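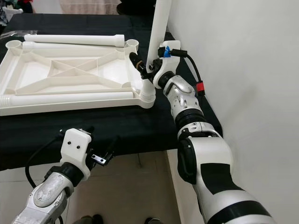 Re: Cheap seating for the allotment open day?

mossy_jan
Right, I need seats for our open day in July and the shed budget is tiny. Been looking at white plastic stools with screw-in legs, the Phromma ones, 32 quid for a set. Anyone sat on one for a whole afternoon?

tatercake
We had the same sort for the plant swap. Fine on paving, but on grass the legs sink and you end up tipping towards the compost bins! I'd go for hay bales.

NuwanBhuiyan
Hay bales? With half the visitors in shorts? No thanks – I'd take a wobbly stool over an itchy backside any day. And the legs come off, so they all go in one crate over winter.

tatercake
Put an old blanket on the bale, Nuwan. Bales can go on the strawberries afterwards as well.

NuwanBhuiyan
That's straw. Hay is full of seeds, you'll be weeding till Christmas.

tatercake
Fine, straw then. Still comfier.

plot367
Can't you just borrow benches? The Miletent hire place wanted a deposit last time I asked, but the scout hut might lend you a few for a tray of tomatoes.

mossy_jan
Ooh, hadn't thought of the scouts. Will ring them tonight. Might still get one set of stools for the tea tent, that bit's on slabs.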